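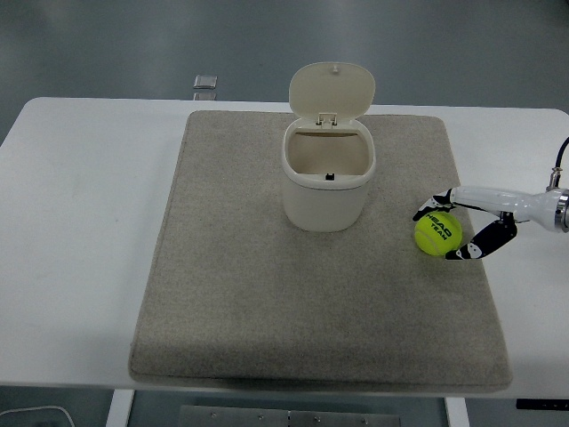

Henk thinks the small bin is the wrong one to be spending time on, and he wrote as much in the margin of my last entry: the catch is too little for that lid and will go before the hinge does. He wants the larger Prullmont bins done first. I'd like to finish the cream one now that it's on the table, then move on.

May, 9:40 am

Setup. White table, beige mat down so the base doesn't slide. Mat is staying. Without it the bin walks a little every time the lid comes down, and then the force readings are no good. Table wiped, mat shaken out and laid again.

Bin: small cream one, no label on the body, so I've put it in the log as P-small. Catch on the inside of the lid, black latch piece at the front center of the rim. Two pins at the hinge. Narrows toward the base, which I don't love for something that gets a lid thrown open all day, but it stood up fine on the mat.

Ball: the HEAD TEAM one. Used as the standard drop item because everybody has one and it goes in any of the bins we've got. Weight and diameter are on the sheet inside the cupboard door, don't copy them from memory.

Lid cycles. Started from 1630 on the counter (carried over from the earlier run, same bin, same lid). Target is 4000 for the set. Did 249 before lunch by hand, pressing the lid shut at the front edge and releasing. Catch held each time except twice, both times when I pressed at the left corner. Pressed at the center again and it was fine. Marking those two as operator, but see below.

1:15 pm

Went back to the left corner on purpose. 111 presses there. Lid closes but the click is softer and on up to nine of them it came open again within a second or so. I lost track near the end, the phone rang. So it isn't just me. Either the lid has a bit of twist in it or the hinge has play on one side. Checked both pins with a fingernail, neither one moves. Did not take it apart.

Counter should now read 1990. It does.

Thin seam line under the rim: ran a card along it at the front, same gap left to right as far as I can tell. Feeler gauges are still over with the Trimen samples, need them back.

Drops. Ball from hand height into the open bin, lid fully up. It bounces off the bottom and stays in. From higher it caught the rim once and went off the table and under the shelving — the next person doing this should put a box on the floor on that side. Lid did not fall shut on any of the drops. I had expected it to.

Urbonaitė asked for the lid angle when open. Haven't measured. By eye a little short of upright. Protractor tomorrow.

To do

Feeler gauges back from Trimen bench
Corner presses on the right side, same number as left
Lid angle
Ask Jirus if they have a spare catch, and what it costs in tens
Henk's big bins after that, he can choose the order

Left the bin on the mat with the lid open overnight to see if the hinge relaxes. Please don't close it.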